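Thursday, notebook, bench 2

Peg work again. Zdislava Kadlec asked at lunch whether any of this gets us nearer to a machine that can put a shelf pin in a cupboard. Fair question. Said I'd write down what I think before I forget.

Still all in sim. Wikavton build, Fladar policy on top, retrained overnight. 139 runs since the morning. Counted a run as good only if the peg is down the hole and the fingers open without dragging it out again. Tilt is the thing to watch — it goes in crooked, the policy thinks it's finished and lets go.

Textures on random for everything now, table and fixture both. Looks horrible, helps a lot. With the plain grey fixture it had just learnt the colour of the panel and went to peices when I changed it.
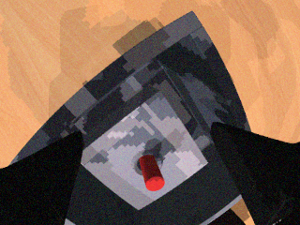 Force limit down from 12 to 3 newtons after that, otherwise it shoves. A person would wiggle it. Ours doesn't wiggle, it pushes or it stops. Tried adding a small circular search at the rim, 2 mm, better but slow. Far too slow for Rikmont, they want it on the line by April and I don't see it.

So, chores. My answer to Z: shelf pin in a flat board clamped to a bench, yes, soonish. Shelf pin inside a real cupboard, with a door in the way and bad light, no. Loading a dishwasher, ask me again when it can tell that a peg is leaning.

To do
— log wrist angle at release, not just depth
— rerun with the old camera offset, I think I changed it by acident
— ask Begović for the chamfered panel
— Z wants a go at the reward, let her

Leaving it running. Back at 7.

4 comments · 2 shares

Recent entries
Drawer handles, second attempt
Why the towel folding got dropped
Fladar install notes
Gripper pads, wear after a month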